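Werkodby Window and Door Word List

README, version 2

Contents

This is a small list of words for the parts of windows, doors and balconies, collected in the Werkodby district. It has 62 entries. Each entry gives the word in everyday English, the local word, the spelling used in old building papers, and a short note on use. I made it because the papers from the Gruslow archive and the speech of my neighbours did not agree, and I wished to keep both.
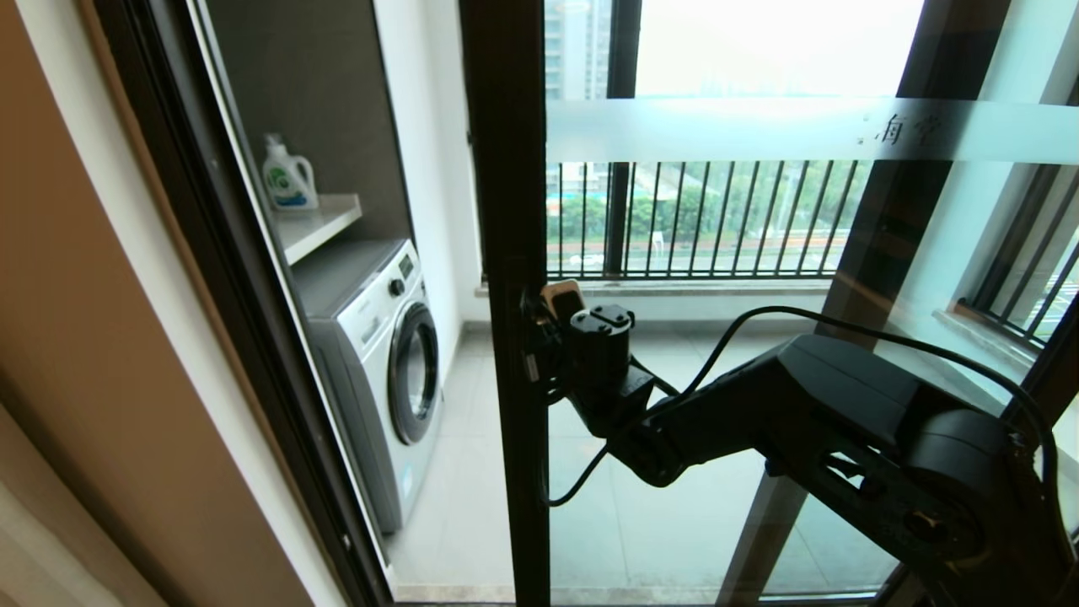

The entries are in one plain text file, with one entry per line and the fields separated by tabs. The column called "colour" is filled only when the local word changes with the paint — this happens in 14 entries. Empty fields are left empty on purpose, so please do not fill them with a zero or a dash.

Sources

Most words come from the Gruslow papers. A further 15 were taken from the Huerta notebooks, which use an older spelling. Where a word appears in both, I kept the Gruslow form in the main column and moved the other to the notes.

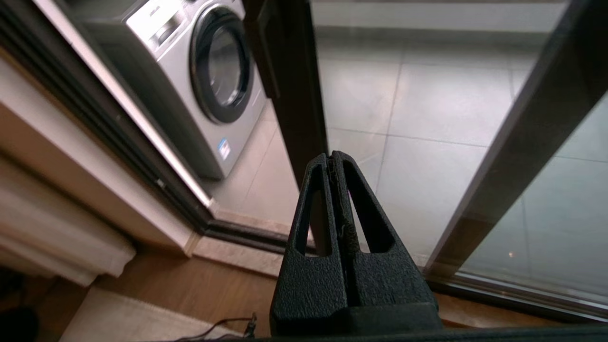
Glass sliding door with dark brown framing.

Known problems

The word for "threshold" has two meanings in the Jesta valley, and the list records only one of them. Plural forms were not checked with the same care as the singular ones. Stress marks are missing in the whole file.
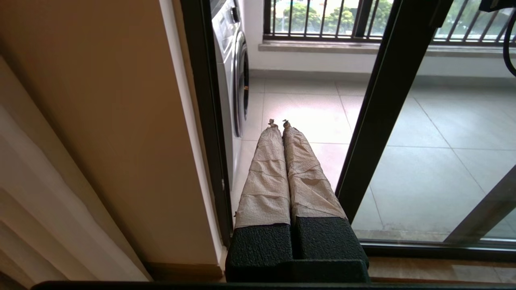
Can I use the list in a printed dictionary?
You can, if you name the list and its version, and keep the notes together with the words they belong to.

Corrections are welcome from December, when I begin the next version. Please send the entry number and the village where you heard the word.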